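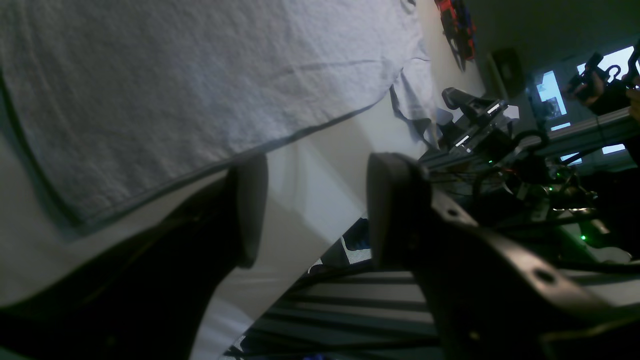

Gray cloth along the hem, black fingers below.

Notebook entry, 18th April
Household Credit Desk, Gukevmont
Subject: rebuilding the regional lending series after the Kinnear revision

Work resumed on the quarterly lending series. The revised loan file from Kinnear was loaded in the morning and checked against the previous delivery. The file layout is unchanged. The contents are not, and most of this entry concerns the differences.

The old file reported new housing loans at the date of approval. The revised file reports them at the date the money is paid out. The cover note mentions this in one line near the end. For existing homes the gap between the two dates is short and the quarterly totals hardly move. For construction loans the gap can run across two quarters or more, and the whole profile of the Grendidville series shifts to the right. The apparent rise in building credit at the end of last year now falls largely in the first quarter of this one.

The desk's earlier note stated that housing credit in Grendidville was growing while business credit was flat. The second half of that statement stands. The first half depends on which date is used, and the note should carry a correction before it is cited again.

Matching
There are 348 loan records in the revised file that have no partner in the old one. Of these, 104 carry a purpose code that did not exist before, which covers the purchase of land with a contract to build. The remainder were examined by lender and by month. Most come from a single lender that began reporting its broker channel separately. They are considered genuine loans and have been kept. Colleagues who ran the earlier match should note that the loan number is now padded with leading zeros, and a plain text join will fail without giving an error.

A small group of records shows a negative balance. These appear to be offset accounts recorded under the wrong heading. They have been set aside in a separate table and left out of the totals until Kinnear replies. No attempt should be made to flip the sign by hand.

Seasonal adjustment
The adjustment was run in Sikley with last year's settings and then again with the settings freed. The two runs agree for business credit. For housing they disagree in the summer quarter, and the freed run places a turning point there that is hard to believe. The likely cause is the short span of payout data: the model has too few summers to work with and reads one weak July as part of the normal pattern. The fixed settings are kept for the present. The freed run is stored in the same folder, marked as a trial.

One further point on Sikley. The program treats an empty month as zero unless the missing value flag is set. This was found when the series for small business loans dropped to nothing in a month for which the lender had simply filed late. The flag is now set in the shared script. Anyone working from a private copy should replace it.

Price terms
Up to now the desk has divided the credit series by the general consumer price index. This is acceptable for personal loans. It is less suitable for housing, where the size of the average loan follows home prices and land prices far more closely than it follows the price of groceries. A trial version was prepared with a home price measure for housing loans and the general index for everything else. On that basis, real housing credit in Gukevmont fell slightly over the year. On the old basis it rose. The difference is large enough to change the headline, so both versions will be shown side by side in the next release, with the method stated in the table heading.

Comparison with business lending
The share of housing in total new lending was recalculated on the revised data. It is lower than published in the latest quarter and higher in the one before. The trend over three years is the same as before, with housing taking a growing part of the total and equipment loans a shrinking part. The desk has no good data on firms that borrow against the owner's home. Such loans are counted as housing here and as business by some other offices, and comparisons across regions should be read with that in mind.

The chart with two vertical scales has been withdrawn. Several readers took the crossing of the lines to mean that one amount had passed the other. An indexed chart replaces it.

Open items
Kinnear to confirm the treatment of offset accounts and of loans approved but never drawn.
Correction to the Grendidville note, to be drafted in plain terms and placed at the top of the page.
Check whether refinanced loans moved between lenders are counted once or twice in the payout file. Early signs point to twice for one lender.
Archive the approval date series in full. It is still of use as an early signal and should be kept under its own name.

The revised totals in the working folder are provisional and should not be sent outside the desk.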